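Inside a Desktop Computer
Part of the Draltance How Things Work pages
Written by Tươi Diệp
Reading time: 20 minutes with the activities

A desktop computer is a metal case with a small number of large parts inside it. Most of the parts can be taken out and put back with few tools or none. This page explains what the main parts are called and what each one does.

The case

The tall kind of case is called a tower. People who repair computers usually lay a tower on its side and take off the side panel. The flat circuit board inside is then facing up, and parts can be pushed straight down into it.

The case is made of metal for two reasons. Metal is stiff, so heavy parts do not bend it. It also blocks some of the radio noise that electronic parts give off.

The motherboard

The large flat board is the motherboard. Every other part connects to it, either directly or with a cable. The thin lines on its surface are called traces. They are made of copper and they work like wires. Many motherboards are green because of the coating that protects the copper.

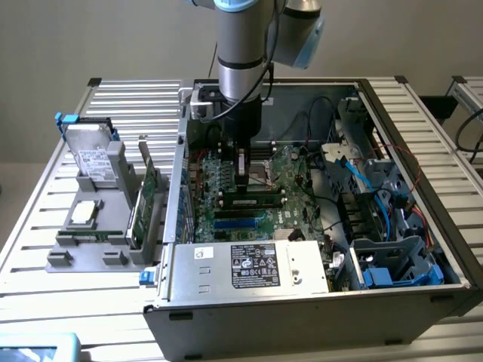 Letters and numbers are printed on the board in white. They name the connectors so that a repair person can match each cable to its place. A printed name can be as short as two letters, and a full list of them is in the service manual.

Memory

Memory is also called RAM. It holds the information the computer is using at the moment. When the power goes off, ordinary RAM loses what it was holding.

RAM comes on narrow boards called modules, or sticks. Each one fits into a long thin slot called a DIMM slot. A stick has a notch in its lower edge, and the slot has a small bump that fits the notch. If the stick is turned the wrong way, it will not go in – forcing it can break the slot.

Expansion slots

An expansion slot is a long connector for an extra circuit board, called a card. A card might add better graphics, more sound connections, or another network port. A computer can run with its expansion slots empty.

Slots come in different lengths and colors. An older type is called PCI. Newer cards use PCI Express, and the two types do not fit each other. At the back of the case, each slot position has a metal cover. The cover is removed when a card needs to reach the outside. 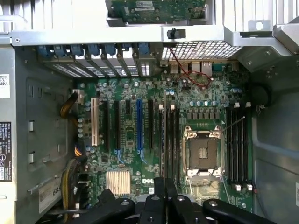
Why do some metal covers have holes in them?
The holes let air pass through. Warm air has to leave the case, and cooler air has to come in to replace it.

The processor and the heat sink

The processor, or CPU, carries out the instructions in a program. It sits in a square socket on the motherboard. A processor with a speed of 1,000 megahertz has a clock that ticks one billion times every second. Many processors are faster than that.

All this work makes heat. A heat sink is a piece of metal that draws heat away from a chip. Large ones often have a fan. Smaller chips may have a small heat sink and no fan.

The power supply

The power supply is a metal box that changes electricity from the wall into the lower voltages the computer needs. Its label lists those voltages. Never open a power supply. It can store a dangerous charge after it has been unplugged.

Drives

A hard drive keeps files when the computer is off. The 3.5-inch size is common in desktops. It slides into a drive cage, and a flat SATA cable carries its data to the motherboard.
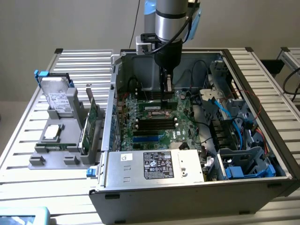
An open tower on its side, with a tray of computer parts to its left.

Words to know
CPU: the part that carries out instructions
DIMM slot: the place where a memory stick fits
Trace: a thin copper line on a circuit board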